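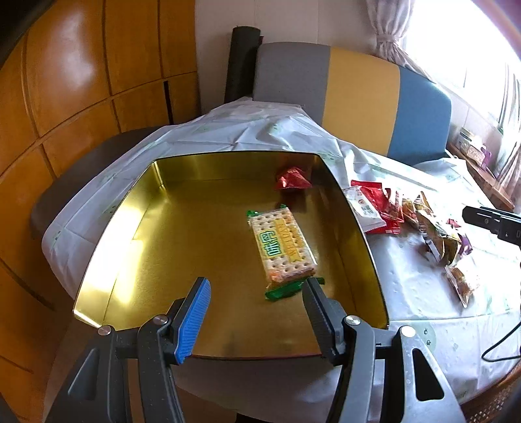

Rental Inventories Should Be Priced by Turnaround, Not by Item

Most event rental catalogs quote a price per piece per day. A tray has one price, a tablecloth another, a chair a third. The format is easy to print and easy to compare, and it hides the cost that matters most to the supplier: the hours between one customer returning a piece and the next being able to use it.

Take table linen. A white cloth that goes out on a Saturday job comes back stained, is sorted, washed, pressed, inspected and folded. On a normal commercial cycle it is unavailable for 4 days. A folding chair from the same job can be wiped down and loaded again the next morning. If both carry a daily rate based on purchase price, the chair subsidizes the cloth, and the customer who orders chairs only is paying for someone else's laundry.

I worked through the May bookings of a mid-sized supplier in Olosdale with Delali Ackah, who kept the stock ledger there. Of 757 line items, 413 were linen or metal serving pieces. Those lines brought in less than half of the revenue and took up most of the paid labor in the back room. Metalware was the worse case. Plated pieces have to be washed by hand, dried at once and wrapped individually, and a scratch found at inspection takes the piece out of stock until it is refinished or written off.

The usual objection is that customers will not accept a price they cannot predict. Imogen Pearce made this argument in a trade newsletter, and she is right that a quote with a separate processing charge on each line reads badly. But the charge does not have to appear that way. A supplier can sort its stock into turnaround classes, set one rate for each class, and print the class next to the item. Stirkance has done this for its tents for years, and the resulting quote is no longer than anyone else's.

A second objection is that turnaround depends on the customer. Some clients scrape and stack; others return trays with food dried onto them. This is a fair point, and a class rate will average over it. A return-condition discount can correct part of the error. Greenwood offers one on glassware, and Hala Yammine, who manages the accounts, reports that 41 customers claimed it last season. I would want a longer record before drawing much from that.

Per-piece daily pricing made sense when a rental shop was a warehouse with a truck. The modern shop is closer to a laundry with a warehouse attached, and its rate card should be rebuilt on that basis, starting with the linen.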